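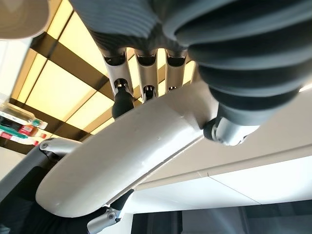 Figure 3. Palm plate and ribbed finger covers, from underneath.

Archive > Language and Place > Full Text

Search articles, authors, keywords Go

4. Results: words for the place where dishes dry

4.1 The drainer line

We had expected a messy map and got a beautiful one. Of all the items in the Blöndal word list, the prompt "the thing you stand wet plates in" gave the sharpest boundary between Eltisham and the Tirneo valley. Speakers in the town said drainer or drain rack almost without pausing. As soon as the interviews moved up the valley, the same prompt brought out creel, and with it a whole family of related words: creel cloth for the towel underneath, to creel for the act of stacking, and our favorite, creel-dry, for anything left alone long enough to be ready (laundry, paint, and in one recording a grudge).

The 245 speakers were all asked the question in the same form, with no object in front of them. Answers were taken down in full, including false starts, and this paid off wonderfully. Many people from the middle of the valley began with one word and switched to the other, and the switch nearly always ran from creel to drainer. We read this as politeness toward the interviewer, who had come from town. Wondimu Lencho, who carried out most of the upper valley interviews and had by then picked up the local vowels, recorded far fewer switches than the rest of us did.

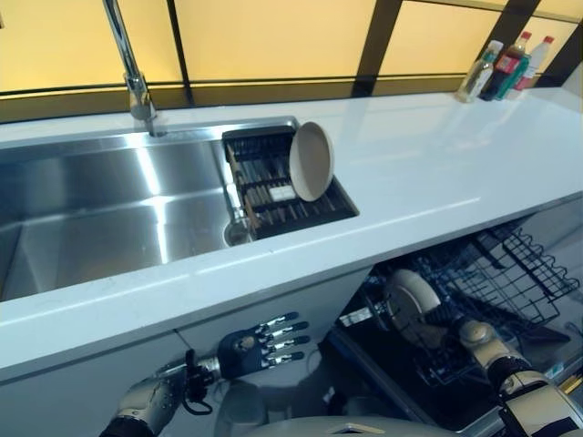
Age matters less than we thought it would. Older lists from the region treat creel as a fishing word that wandered indoors and was on its way out by the time they were compiled. Our younger speakers use it freely, and several were surprised to hear that it had ever meant a basket for fish. The household sense has simply cut its ties with the river. A word that loses its first meaning is often expected to fade, so it was a real pleasure to hear this one being used with such confidence by people who have never held a rod.

4.2 Compounds and the Vekach road

The compounds follow a different path. Creel cloth reaches only as far as the old Vekach road, and past it we find drip towel, under-towel and, in 14 interviews, no fixed term at all. Speakers without a term did not seem to miss one. They described the item each time in fresh words, sometimes with great charm ("the one that's always soggy"), and these descriptions deserve a study of their own. 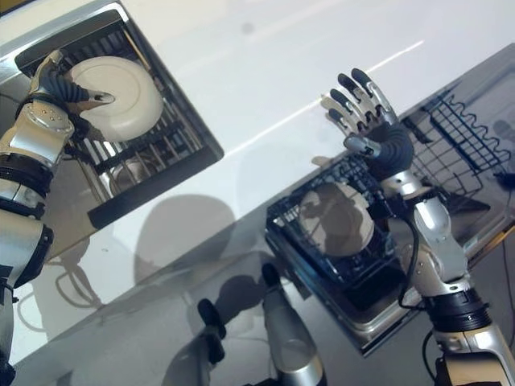 Figure 4. Round plate upright in a dish rack set over a sink opening.

4.3 Pairs within one household

Couples and siblings were interviewed separately wherever possible, which gave us around 60 households with at least two recordings each. Here the results get really exciting! Partners who grew up on opposite sides of the line tend to keep their own words, even after decades at the same sink, yet their children settle on a single form, and it is usually the one used by whoever washes up. We did not set out to ask who washed up. The information came in unprompted, often at length, and was added to the coding sheet on 2021-05-09, after which all earlier recordings were played through again.

The verb behaves differently from the noun. Children who say drainer may still creel the plates, with no sense that the two belong together. When we played such a sentence back to one family near the head of the valley, the parents heard a mistake and the children heard nothing odd. A second round of recordings planned for July will test whether the mixed pattern holds when speakers from both sides of the line talk to each other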